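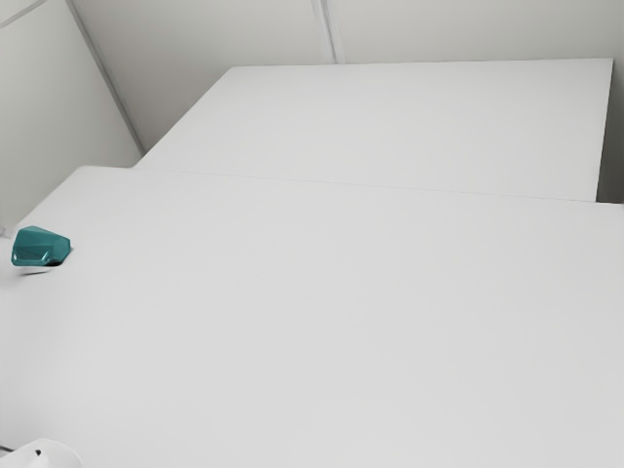 Notebook / Planning & Purchasing

26th October

Long morning with Tülin Taşdemir over the equipment list, and a good one, though we wandered off the subject more than once (my fault, I got going about benches again). Still working from the sim layout with the two white tabletops, one set back behind the other, and just the small teal part out on the near one. I've grown fond of how plain it is! The back slab stops just short of the wall on the right, and Tülin would like to keep that gap for cables when we order the real tables.

Quotes so far: Cavari can do both tops in matte white, delivery in 9 weeks. Salcedo says 4, but wants a deposit of 25 percent and I'm not sure our budget line allows deposits at all. Must ask before November. Trestach hasn't written back about the arm, so I'll call them, nicely.

We also went back and forth on grippers. I'd love a spare from Flustico, Tülin would sooner put the money into a second set of fingers and wait on the rest, and I think she has talked me into it. The teal piece is small and all angles, so let's get finger samples before anyone signs anything.

To do: ask about deposits, call Trestach, measure the doorway again.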